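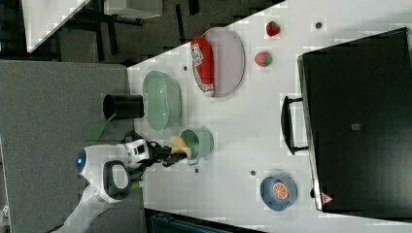

Temps de lecture : 2 min

Appel à participants : rangement d'une dînette sur table

L'atelier Kareo cherche des participants adultes pour une étude sur la façon dont on range de petits objets de cuisine. Les séances ont lieu en février, dans nos locaux de la rue Sotomayor. Aucune expérience particulière n'est demandée.

Ce que vous ferez

Vous travaillez à une table blanche sur laquelle sont posés des éléments de dînette : bols, gobelets, assiette ovale, bouteille de ketchup, spatule, petits aliments. On vous remet une consigne courte, par exemple mettre la table pour un goûter ou tout regrouper par usage. Vous rangez à votre rythme, puis vous remplissez un questionnaire sur les choix que vous avez faits. La disposition de départ change d'une consigne à l'autre. 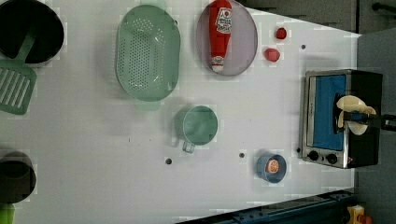
Quelques éléments de la dînette, avec le petit four et la passoire vert menthe.

Une séance comprend 4 consignes et dure deux heures, pause comprise. Chaque participant vient deux fois, à une semaine d'intervalle au moins.

Conditions

Avoir 18 ans révolus. Lire et parler le français couramment. Pouvoir rester debout ou assis devant une table pendant la séance. Les gauchers sont les bienvenus, nous en manquons. Les personnes ayant déjà participé à l'étude Hiresetti ne peuvent pas s'inscrire à celle-ci.

Indemnité

200 euros pour les deux séances, versés par virement après la seconde. Les frais de transport ne sont pas remboursés. Une participation incomplète donne droit à la moitié de la somme.

Inscription

Remplissez le formulaire en ligne en indiquant la référence 274, vos disponibilités en semaine et votre main dominante. Vous recevrez une réponse par courriel, y compris si le groupe est complet.

Accès : bâtiment Clarnitz, deuxième étage, ascenseur au fond du hall. Se présenter à l'accueil avec une pièce d'identité.

Annonce publiée le 13 janvier 2023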